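Entretenir les doigts d'une pince portative : la méthode de l'atelier Clakness

Mis à jour le 12 mars 2023

On adore les doigts souples à l'atelier ! Ils épousent les objets, pardonnent les petites erreurs de visée et se démontent avec une simple clé. En échange, ils demandent un peu d'attention, surtout quand on passe ses journées à saisir du textile. Je reprends la routine qu'Ingeborg Widmer a mise au point sur notre poste Jitberg, avec mes propres réglages.

Matériel : une clé Allen, un pinceau doux, un chiffon non pelucheux, de l'alcool isopropylique, une paire de mousses neuves.

Étape 1. Brosser les mousses

Ouvrez la pince en grand et passez le pinceau dans le sens des rainures, jamais en travers. Les fibres de coton s'y logent à une vitesse folle ! Nous changeons les mousses tous les 2 000 cycles, ou plus tôt si les rainures s'aplatissent au bout du doigt.

Étape 2. Contrôler les structures souples

Pliez doucement chaque doigt entre le pouce et l'index, puis relâchez. Il doit revenir d'un coup, sans craquement. Cherchez les amorces de fissure à la base, côté platine (c'est là que les nôtres ont toujours cédé). Au moindre doute, remplacez la paire complète : un doigt neuf en face d'un doigt fatigué, et la prise part de travers.

Étape 3. Resserrer les platines

Serrez les vis en croix, par quarts de tour, sans forcer. Les inserts n'aiment pas la brutalité, j'en ai arraché deux avant de le comprendre.

Étape 4. Nettoyer les marqueurs ArUco

Un chiffon à peine humide suffit. Vérifiez que les coins ne se décollent pas et que les deux carrés restent bien visibles de la caméra, pince ouverte comme pince fermée.

Étape 5. Essayer sur du tissu

Posez un jean sur la table, présentez la pince ouverte au-dessus, pointes vers le bas, et refermez sur un pli. Le denim est parfait pour ça, avec ses coutures épaisses et ses bords de poche. Recommencez 13 fois en changeant d'angle.
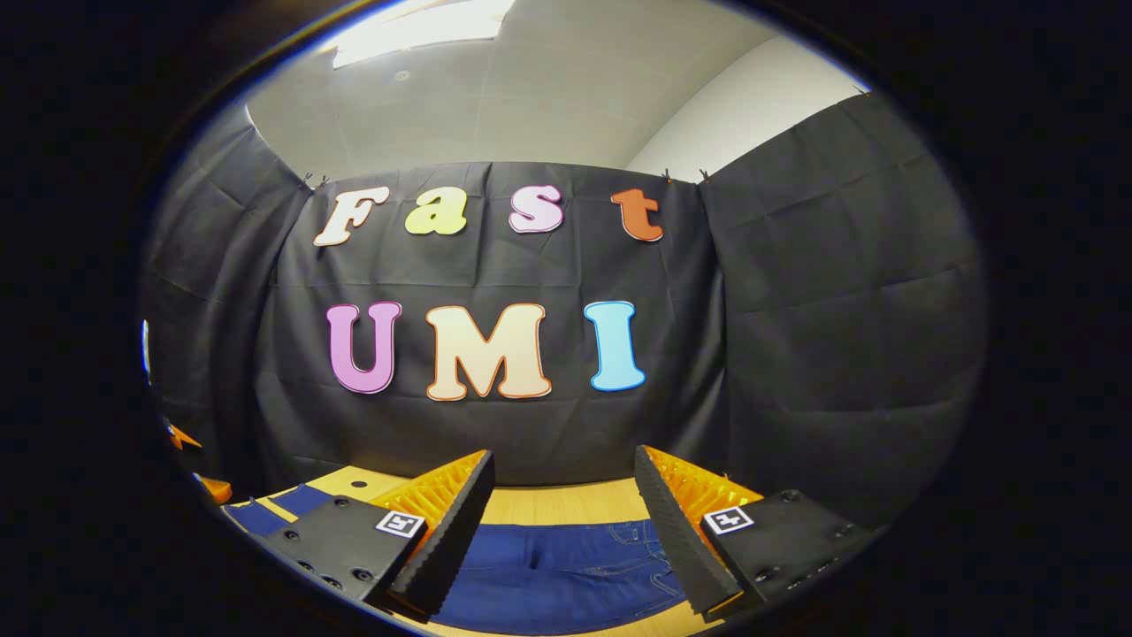
Étape 6. Noter l'intervention

Inscrivez dans le carnet le nombre de cycles, les pièces changées et vos remarques. Puis remettez la pince en service, et bonnes prises !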